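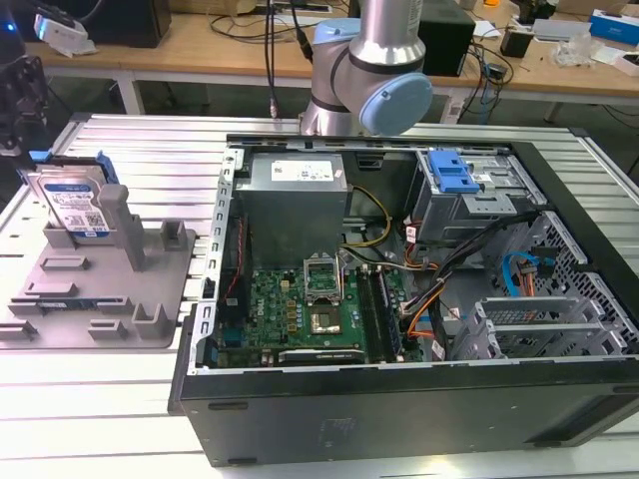 Grenska releases new planner for taking old computers apart

Grenska, the small software company from Truldale, has released the second version of Borko, its planning software for robots that open and sort used computers. The new version became available on Thursday, 23 April 2020, for customers who already have a license. Other users can ask for a trial copy, and a public download is planned for July.

Borko is the part of the system that decides what the robot arm shall do next. It receives a list of detected parts from the camera software, with a position and a confidence value for each part, and from this it makes a sequence of steps. In the first version the sequence was made one time, at the start, and then the arm followed it to the end. If a step failed, the program stopped and an operator had to start again from the beginning.

The second version makes a new plan after each step. When a memory module does not come out at the first try, the planner can put this task later in the list and continue with the hard drive, and then return to the module with a different angle of approach. The operator is called only when no step is left that the planner considers safe.

"With the old version our customers lost most time on restarts," says Auður Skov, who leads the development at Grenska. "The arm was waiting, the person was walking to the screen, pressing the same button, and walking back. It was a boring problem and we should have solved it sooner."

Desktop computers are a difficult material for automatic work, according to Skov. Two machines of the same model can have a different cable route inside, and a cable that lies over a screw or a socket can make a good plan useless. For this reason the new Borko treats cables in a special way. Each cable is kept as a soft region with a certain height, and the path of the gripper must stay over this region or go around it. If there is no such path, the planner may add one step to push the cable to the side, but it must then ask for a new camera picture before it goes on.

This last rule was discussed a lot in the team. A new picture costs time, and some of the developers wanted to trust the old one for small movements. The tests did not support them. Cables moved back, or pulled another cable with them, and the stored position was wrong more often than expected. Now the rule cannot be turned off in the normal settings.

Also new is the handling of fixtures. When a part is taken out, it must be placed somewhere in a known position, so that the next tool can find it. Before, the user had to write the coordinates of every place by hand in a text file. Now the places are described together with the shape of the part that fits there, and Borko selects a free one. It also checks that the arm can still reach the computer after the part is standing in its place. Tall parts caused trouble here in the past: a drive standing upright next to the case could block the arm on its way to the memory, and the first version did not see this until the path was already calculated.

Skov mentions a smaller change that she likes more than the big ones. The planner now writes its reasons in plain sentences into the log. An operator can read that the step "remove memory" was moved behind "remove drive" due to low confidence of the left latch. Earlier the log contained only numbers, and customers sent it by e-mail to Grenska to have it explained.

The release was tested together with Oddsson, a recycling company which handles used office equipment. Oddsson ran the software for 12 weeks on 4 work cells, first beside the old version and later alone. The calls to the operator went down to some 7 in one shift. Grenska does not want to publish a comparison of the total speed yet. The mix of computers changed during the test, and the company says that a fair number would need a second run with a fixed set of machines.

Not everything works well. Borko still has no good answer for processor sockets. It can plan the opening of the metal bracket and the lifting of the processor, but the camera software often gives a low confidence when light is reflected from the contacts. In this case the planner puts the task at the very end, and in many cases it finishes as a task for the operator. A filter for reflections is in work, but Skov gives no date for it. Laptops are not supported at all, and the team has no plan to change this in the current year.

The system requirements stay the same as for version one. Existing configuration files can be read, but the fixture lists must be converted one time with a small tool which is included. Grenska recommends to keep a copy of the old lists, as comments in the file are lost in the conversion. Customers who wrote their own step types should also check them before the update: each step type must now give back a result value, and a type without it is refused at the start of the program.

The price of the license does not change. Support for the first version continues until the public download is available, and after this only serious errors will be corrected. Questions about the update can be sent to the usual support address, and a written guide for the change from version one is included in the package.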